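Shuttlecocks, week three

May has been mostly shuttlecocks. Our group at the Lurkside robotics club picked packing as its project for the term, and the job we settled on is putting badminton shuttlecocks into a clear bag. It sounded easy when Marin Babić wrote it on the whiteboard.

We don't program the moves. One of us holds a gripper in each hand and does the job, the movements get recorded, and a model is trained on the recordings. We have 96 good runs so far. Qiuyue Ren checks each one in the evening and throws out any where the cable snags or somebody drops something halfway. She threw out 17 of mine, which was fair.

The skirt is the awkward bit. Squeeze it too hard and it folds, so I try to go in slowly with the jaws well open. A shuttlecock on its side needs a different approach from one standing on its cork, and we want plenty of both in the set. The bag slumps as well, and it never slumps the same way twice.

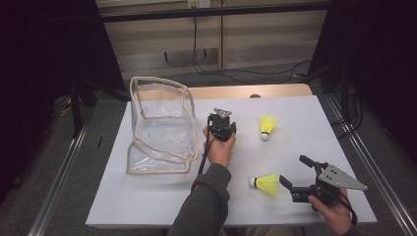

Zihan Wei thinks we should stop tidying the bag between runs, as the model will only learn to cope with a neat one. I had been straightening it every time. We'll try it her way for the next batch and train again before the end of term. I also need to bring a longer cable.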